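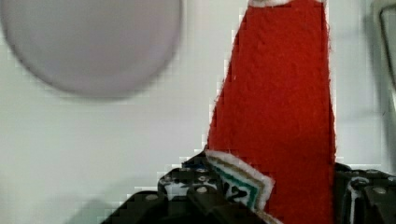
Flodidham support replied that the missing order confirmations are "most likely a filtering issue on the recipient side" and asked us to have customers check their spam folders.

Reply sent. We did that before opening the ticket. Eleven customers on three different mail providers, plus two of our own test accounts with filtering switched off. I don't believe that many inboxes all changed their minds on the same afternoon. Please look at the sending side.

Ticket: 684
Shop: Irkeck (felt and craft supplies)
Opened: 2023-12-09
Priority: High (changed to Normal by Flodidham, changed back by us)
Subject: Order confirmation emails marked Delivered but not arriving

Summary
The shop takes the order, the payment clears, and the mail log says Delivered. The customer gets nothing. Shipping notices, which go through the same account, arrive fine. Password resets arrive fine. Only the confirmation template is affected.

Numbers, from our own export
Confirmations logged as sent since the template update: 2,992
Opened at least once: 2,005
Orders where the customer wrote in to say no email came: 74

Flodidham pointed to the 2,005 as proof that mail is going out. I'd be careful with that. Opens are counted when a tracking picture loads, and plenty of mail services load those automatically. I also don't know what the open rate was before the update, as the old dashboard was retired and the new one doesn't go back that far. So the figure may mean something or it may not.

Log

Entry 1
Sent a test order to an address on our own domain. Log says Delivered. Not in the inbox, not in spam, not in the quarantine list. Our mail host has no record of a connection for that message at all. Attached their reply.

Entry 2
Flodidham asked us to clear the browser cache. Did it so we could say we did it. No change. A browser cache has no part in this that I can see.

Entry 3
Flodidham says the sender domain record "looks incomplete" and suggests adding a second line. Added it, waited overnight, tested again. Same result. Shipping notices use the same domain and the same record, so I didn't expect much.

Entry 4
Placed two test orders, one with a single item and one with six. The single-item confirmation arrived in under a minute. The six-item one never came. First useful thing in this ticket.

Entry 5
Repeated with different products. Item count doesn't matter. Two items can fail and nine can go through. What the failures share is a product from the Fallevier range. Take that product out of the basket and the email arrives. Put it back and it's gone.

Entry 6
Flodidham says product names can't affect delivery. Sent them both message IDs, with and without, four minutes apart, same recipient.

Entry 7
Checked the export of the Fallevier products. The supplier name is filled in on each as Ó Súilleabháin, with both accents. No other supplier of ours has an accented letter. Changed one product to plain letters and placed an order. Email arrived. Changed it back. No email. Did this three times with three addresses because I wouldn't have believed it from someone else.

Entry 8
Flodidham confirms the new template puts the supplier name in a hidden header line. They now say the message is dropped before it leaves their queue and that "Delivered" in the log means handed to the queue. I'd like that written down somewhere customers can read it.

Entry 9
Flodidham has marked this Resolved, workaround available. Reopened. Misspelling a supplier's name across the catalog isn't a fix, and the log still says Delivered for mail that was thrown away.

Entry 10
Told a fix is planned for January. Asked whether that covers the log wording as well as the header. Waiting.

Still open
Resend to affected customers. Flodidham offers a bulk resend, but it picks out failed messages by log status, and none of ours are listed as failed. We're pulling order numbers by hand from the Fallevier sales.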